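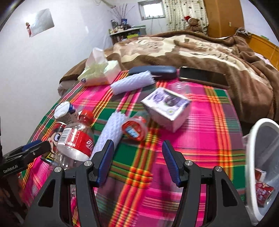
Handheld demos on clutter, how much does the background matter?

gripperfish
OK so I finally have numbers on the thing I was rambling about in October. Quick recap if you missed that thread: I'm training a pick policy on handheld gripper demos only, no arm in the loop, and I wanted to know if busy places to work (patterned sheets, random packaging, clear plastic) help or hurt compared to a plain gray tabletop.

Set is 1,777 demos. I split it into a plain half and a messy half, trained one policy on each with the same settings, then ran both on the same arm in a room neither had seen. The messy policy got 44 out of 49 picks. I was grinning like an idiot all evening! The plain one did fine until I put anything with stripes under the objects, and then it started closing on nothing.

My takeaway is that you should collect on the ugliest bedspread you can find.

thevar_fan
Love this. Plaid is such a mean test, all those crossing lines look like object edges if you squint. Did clear stuff survive? My Thevar policy treats transparent cups like they don't exist.

gripperfish
Clear bottles with a label, yes. Clear cups with nothing on them, not great. Most of the 5 misses were those. It goes to the right area and then closes too high, like it's guessing the rim.

oldsolder
Gonna push back here. You changed two things at once. The messy half has different backgrounds AND different objects, right? Soft foam fruit sleeves, boxes, lids, bottles lying on their side. So maybe the background did nothing and you just got more shape variety. I wouldn't tell people to go buy bedspreads over this.

gripperfish
Fair. The object lists overlap a lot but they're not the same. Foam sleeves only show up in the messy half.

oldsolder
Then that's your next run. Same objects, swap the sheet. Also a mattress gives when you press on it and a table doesn't, so you've got contact height mixed in too. I'd bet that's half your effect.

Mina_loop
I don't buy the mattress part. We did soft vs hard surfaces with the Clunder setup last spring and it barely moved anything, the fingers were compliant enough to eat the difference. Background was the big one for us. Ours was towels, not plaid, but same idea.

oldsolder
Were your test objects on a soft surface too?

Mina_loop
Both. Soft-trained on hard was fine. Hard-trained on soft poked the towel a few times and that's it. I can dig up the log if I still have it, it was on the old Prakholm machine and that drive is making noises.

quietservo
Can I ask a dumb question, how are you getting good poses in a small room with a window and shiny things on the wall? I tried in my bedroom and tracking jumped every time I turned toward the daylight. I threw out so many demos.

gripperfish
Not dumb, I lost plenty. What helped was starting each demo with a slow sweep of the room before reaching, and locking exposure. A crowded shelf is great for features, blank walls are worse than you'd think. And I toss any demo where the pose jumps, no trying to patch it. The 1,777 is after tossing.

thevar_fan
Are you keeping the fingers in view the whole time or masking them?

gripperfish
In view, no mask. I tried masking in the Ikard version and it got dumber at judging when to close. Only 2 training runs though, so don't quote me.

oldsolder
Two runs is a coin flip. How many seeds on the 44 of 49?

gripperfish
...one

oldsolder
lol. OK. Run three and come back. I do think you might be onto something, I just want to see the spread.

gripperfish
Starting them tonight. Same objects both sides, foam sleeves included, sheet on vs sheet off, and I'll put a board under the sheet for one batch so we can settle the mattress thing.

Mina_loop
Put the clear cups in as their own column please, I want to steal that part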